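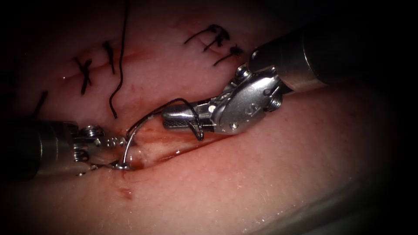
How far from the edge of the cut should the needle go in?
The same distance you want it to come out on the other side. For most practice pads I aim for a quarter of an inch or a bit less, and I keep it matched all the way down.

I get that one a lot from people in my Friday suturing group, so I'm writing down how I teach a simple stitch.

Start with the grip. Hold the curved needle a little past the middle, toward the thread end, and lock it so it sits square to the jaws. If it wobbles, let go and grab it again (I still do this, plenty!).

Now point the tip straight down at the surface. Beginners love to come in at a slant, and then they get a shallow little bite that tears when they tie. Go in at a right angle, then roll your wrist and let the curve do the work – no pushing. If you're shoving it forward like a sewing needle, stop and back up.

Once the tip shows on the far side, grab it behind the point and keep rolling it out along the same curve. Pull the thread through slowly and leave a short tail. Watch for loops while you pull! A loose loop near your second instrument loves to snag on the jaws, so draw it out before you start the knot.

Tie it down until the edges just touch. Bláthnaid Tully, who taught me, made me do 31 in a row on a pad before she'd look at one.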